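**Yaryna Hutsuliak** · August

Thread zu Sommerbett, Schlafmatte und Wäschefalten. Beim letzten Mal ging es um Trockenzeiten auf dem Balkon, dazu kamen mehrere Rückfragen nach dem Aufbau des Betts. Aufbau von unten nach oben: Lattenrost, Matratze, Patchworkdecke, Rattanmatte. Laken gibt es von Juni bis September keins.

---

Die Decke liegt im Sommer unter der Matte und dient als Unterlage. Zudecken wäre bei den Temperaturen in Ekville ohnehin kein Thema. Ohne Zwischenlage drückt sich das Geflecht in den Matratzenbezug und scheuert ihn auf. Bei der alten Matratze war der Bezug nach zwei Sommern an der Hüftstelle durch.

---

Zur Decke selbst: rechteckige Felder, bunt zusammengewürfelt, Rot mit weißen Punkten, Rosa, Hellblau, dazwischen Kindermotive. Ein Feld mit Affengesicht. Gewicht auf der Küchenwaage 856 g, trocken. Für eine Unterlage reicht das, für den Winter nicht.

---

Die Matte hat eine dunklere Einfassung. An der Einfassung erkennt man den Verschleiß zuerst. Wenn dort die Naht nachgibt, wandern die äußeren Streifen, und dann zieht man sich Fäden in jedes Shirt. Ich nähe nach, sobald zwei Stiche fehlen. Gewachstes Leinengarn, Ledernadel, Rückstich.
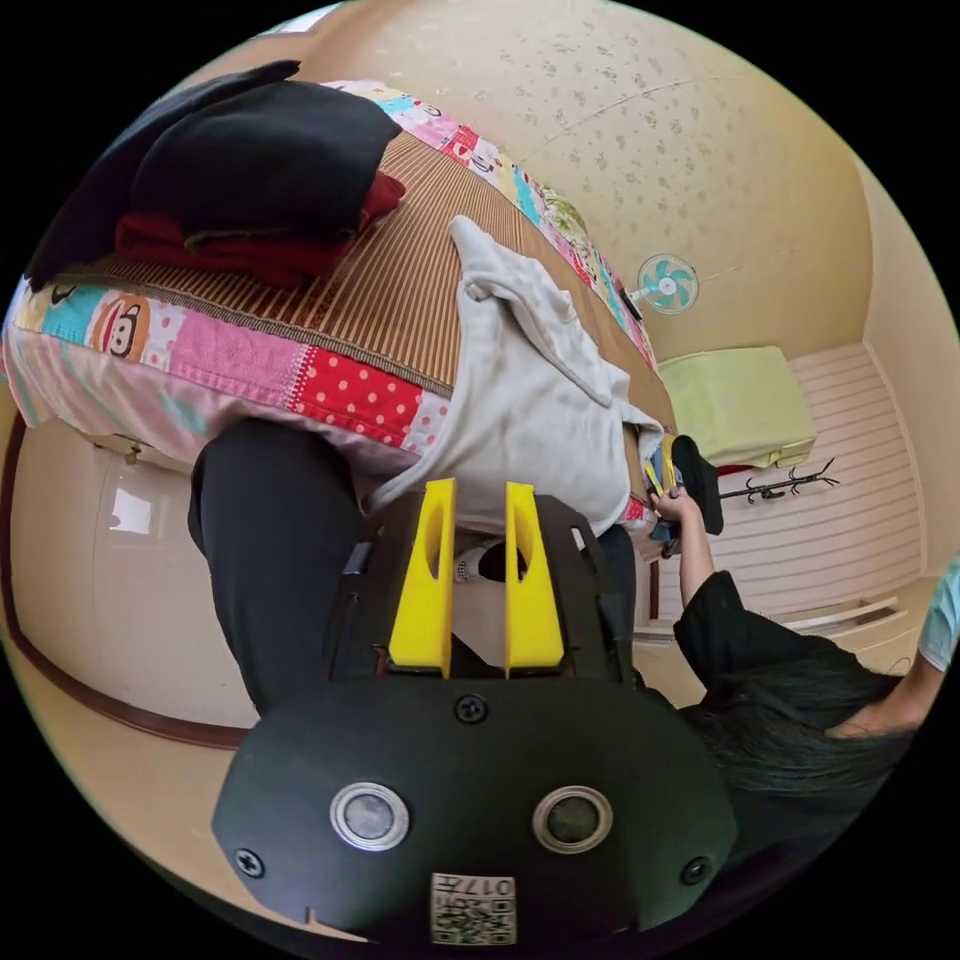
Gefaltet wird auf der Matte. Der Untergrund ist fest genug, dass man eine Kante mit der Handfläche ausstreichen kann. Auf der bloßen Decke verzieht sich alles, weil der Stoff unter dem Stoff mitläuft.

---

Reihenfolge: dunkle Teile zuerst, die kommen als Stapel an die Ecke. Danach Rot, danach Helles. Das hat mit Farbübertragung nichts zu tun, die Sachen sind ja trocken. Es geht um Fusseln. Auf Schwarz sieht man jede helle Faser, und auf der Matte bleiben nach dem ersten hellen Handtuch genug davon liegen.

---

Gegenprobe gemacht: erst Handtücher, dann schwarze Shirts. Danach habe ich länger mit der Fusselrolle gearbeitet als vorher mit der Wäsche. Nicht wiederholt.

---

Faltmaß bei Handtüchern: längs auf ein Drittel, dann quer halbieren, dann noch einmal quer halbieren. Das Paket passt bei mir stehend ins Fach. Grundfläche des Fachs 1796 cm², ausgemessen wegen der neuen Einlegeböden von Maltgate, die dann doch einen Zentimeter zu breit waren. Abgesägt, Kante verschliffen, passt.

---

Shirts: Vorderseite nach unten, Ärmel einschlagen, Seiten zur Mitte, dann von unten rollen oder klappen. Ich klappe. Gerollte Shirts sparen in der Tasche Platz, in der Schublade fallen sie auseinander, sobald man eins herauszieht.

---

Rückfrage aus den Antworten: »Warum nicht am Tisch?« Der Tisch ist niedriger als das Bett samt Matratze, und ich merke das nach zwanzig Minuten im Kreuz. Außerdem ist er zu schmal für ein ausgebreitetes Badetuch. Wer einen hohen Tisch hat, soll den nehmen.
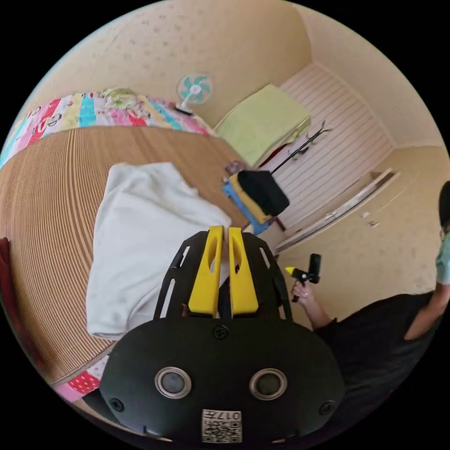 Nächster Punkt: Luft. Der kleine Ventilator hängt an der Wand über dem Kopfende. Türkise und weiße Flügel, weißer Schutzkorb. Wandmontage hat gegenüber dem Standgerät den Vorteil, dass kein Kabel über die Matte läuft und beim Falten nichts umkippt.

---

Dübel: Die Wand ist alt und bröselt. Erster Versuch mit Standarddübel hielt bis zum Abend. Zweiter Versuch mit Injektionsmörtel, Siebhülse und Gewindestange. Seitdem keine Bewegung. Aushärtezeit laut Kartusche abwarten, auch wenn es heiß ist und man gern schon einschalten würde.

---

Beim Falten bleibt der Ventilator auf der kleinsten Stufe oder aus. Dünner Baumwollstoff hebt sich sonst an der freien Ecke, und man legt alles zweimal. Frottee ist unempfindlich.

---

Schutzkorb reinigen: einmal im Monat, Netzstecker ziehen, Korb abnehmen, lauwarmes Wasser mit Spülmittel, vollständig trocknen lassen. Die Flügel nur feucht abwischen. Staub setzt sich an der Vorderkante der Flügel ab, dort sitzt auch der meiste Wäschefusselanteil. Wer im selben Raum faltet und schläft, putzt eben öfter.

---

Pflege der Matte, kurz gehalten:

- absaugen mit Bürstenaufsatz, immer in Streifenrichtung
- mit ausgewrungenem Tuch nachwischen, klares Wasser
- stehend trocknen, Schatten, beide Seiten frei
- zum Einlagern rollen, nie knicken

---

Zum Knicken: Ein geknickter Streifen bricht nicht sofort. Er bricht, wenn sich das nächste Mal jemand draufsetzt. Ersatzstreifen einzuziehen geht, kostet aber einen Nachmittag und viel Geduld mit der Flachzange.

---

Bleibt der Fleece. Im August braucht den niemand, trotzdem lag er mit in der Wäsche, weil er vor dem Einlagern sauber sein soll. Beige, weich, deutlich gepillt. Flächengewicht vermutlich um die 400 g/m², das Etikett ist nicht mehr lesbar. 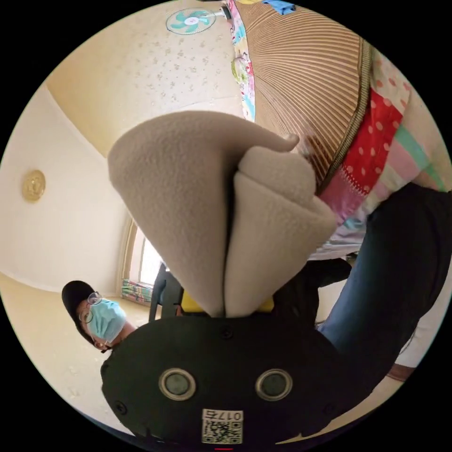 Knötchen entstehen durch Reibung, vor allem in der Trommel. Was bei mir hilft: auf links drehen, Trommel nur halb füllen, niedrige Schleuderdrehzahl, keine Jeans in derselben Ladung. Vorhandene Knötchen gehen davon nicht weg. Dafür Fusselrasierer, Stoff flach auf der Matte, kein Druck. Mit Druck schneidet das Gerät ins Gewebe.

---

Fleece auf links zu falten ist Geschmackssache. Ich lasse die pelzige Seite innen, dann zieht das Paket weniger Staub. Weichspüler kommt bei mir nicht dran, der legt sich auf die Faser und verklebt den Flor. Trockner ebenfalls nicht.

---

Einlagern: Baumwollbeutel, beschriftet, oberstes Regal. Vakuumbeutel habe ich einen Winter lang benutzt (Modell Famerport, groß). Der Fleece war nach dem Öffnen platt wie Filz und hat mehrere Tage gebraucht. Für die Patchworkdecke würde ich den Beutel nehmen, wenn sie je vom Bett müsste.

---

Nachtrag, da Ko in den Antworten fragt: Nein, auf der Matte wird nicht gebügelt. Auch nicht mit Tuch dazwischen. Dampf quillt die Streifen auf, und nach dem Trocknen liegen sie nicht mehr plan. Bügelbrett steht im Flur.

---

Zweiter Nachtrag: Das Garn ist 0,8 mm stark, naturfarben. Schwarzes hätte farblich besser zur Einfassung gepasst, war aber nicht im Haus. Die Stichlänge liegt bei einem halben Zentimeter, enger perforiert man das Band unnötig.

---

Offen ist noch die linke Längsseite der Matte, dort muss ich diese Woche an die Naht. Maße und Stichbild kommen danach hier drunter.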